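PRESS RELEASE
For immediate release
November 22, 2020

Plosten Opens Its Clothing Exchange With 276 Garments Ready to Fold

The Drurura clothing exchange in Plosten is up and running, and we could not be happier with how the first weeks have gone! Neighbors have dropped off 3090 pieces of clothing so far, from baby socks to winter coats, and the first 276 have been checked and are waiting to be folded for the opening racks at the Adora building.

Folding day, light blue cloth on a gray surface 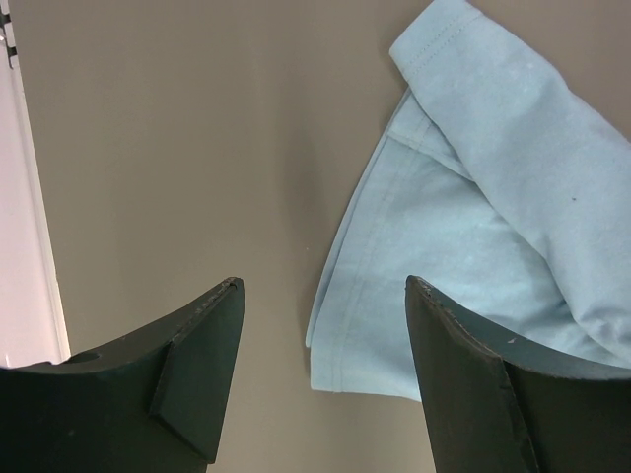
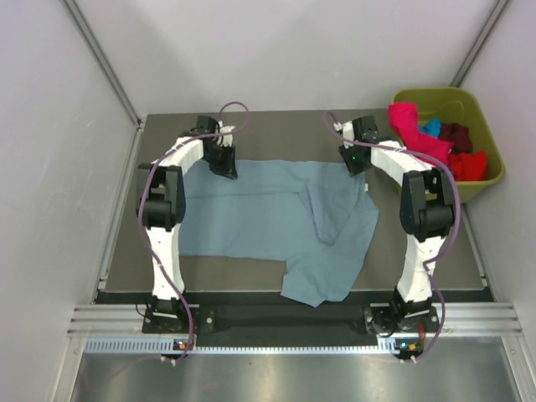 One regular from the Nel side of town wrote to us that shirts are the thing she always hopes to find in good order, and that a pile folded to the same width is so much easier to look through, especially with a child pulling on your sleeve. She also asked for the sizes to face out. We liked that idea so much that we are starting with it right away.

Shirts will be folded in thirds, sleeves in, with the size label on top. Sweaters get one fold fewer so they don't crease at the chest. Pants are folded lengthwise and then in half twice, and anything with a zipper is closed first (please do this at home if you can, it saves a lot of time). Items that are too worn to pass on go to the rag bin, where they are cut up for cleaning cloths.

The exchange has 58 open shelves, sorted by size and then by color. Visitors can take up to six items each time they come, and there is no need to bring anything in return. Bring a bag, though! Ours run out quickly.

What we need most this November is children's clothing in the larger sizes, plain T-shirts in any color, and warm pants. Please wash and dry everything before you bring it, and check the pockets. We have already found house keys, two library cards and a very nice fountain pen, all of which can be picked up at the front desk.

Our goal for the winter is to have 1000 pieces folded and on the shelves at any one time, and with the way the bags keep coming in we think we can get there before the first real cold.

Drop-off is at the side entrance of the Adora building, Plosten, during regular opening hours. Large donations are welcome, but please call ahead so that we can make room.

Drurura Clothing Exchange, Plosten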